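4.2 Price pass-through at the regional level

The wholesale series covers heating oil sold through the terminals at Namico and Farina. Retail prices come from the dealer survey, in which 163 dealers reported a cash price every week of the heating season. Dealers who skipped more than two weeks in a row were dropped before any of the estimates below were run.

We first asked how long it takes for a change in the terminal price to show up at the retail level. For increases, most of the change reached customers within two weeks. Decreases moved more slowly. A drop of 20 cents per gallon at the terminal was still not fully passed on after five weeks, and in the Farina area it took longer than that. This pattern is familiar from work on gasoline, where prices are posted on signs and drivers can compare them without leaving the car. Heating oil customers have to call around or check a website, and many stay with one dealer for years.

Delivery terms matter as well. Dealers who sell mainly on automatic delivery cut their prices later than dealers who sell mainly on a will-call basis. The gap was largest in January and had nearly closed by the end of March. We tested whether this could be explained by dealer size, using the number of trucks as a rough stand-in, and found little support for it. Storage was a better predictor. Dealers with large tanks of their own were often selling oil bought at the earlier price, and they said so in the comment field of the survey.

The Skatov district needs a separate note. It is supplied by barge, and ice closed the river landing for 13 days in February. Retail prices there rose during the closure while terminal prices at Namico were flat. Leaving those weeks in makes pass-through look weaker than it was, so Table 6 gives the results both ways. The main finding — faster on the way up than on the way down — holds in each case.

We also checked the minimum order. Most dealers quote one price for 200 gallons or more and a higher one for smaller fills. The small-fill surcharge did not move with the terminal price at all, and we treat it as a fixed delivery cost in the rest of the paper. Survey forms and the matching code were prepared at the Grultero Energy Laboratory.

Figure 3.

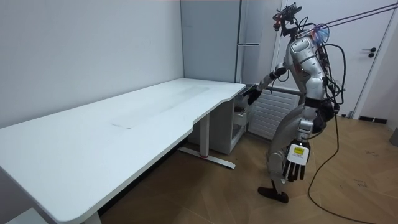
Why do heating oil prices fall more slowly for customers on automatic delivery?

Their dealers tend to lower prices later than will-call dealers do, and a dealer with large storage tanks may still be selling oil bought before the terminal price dropped.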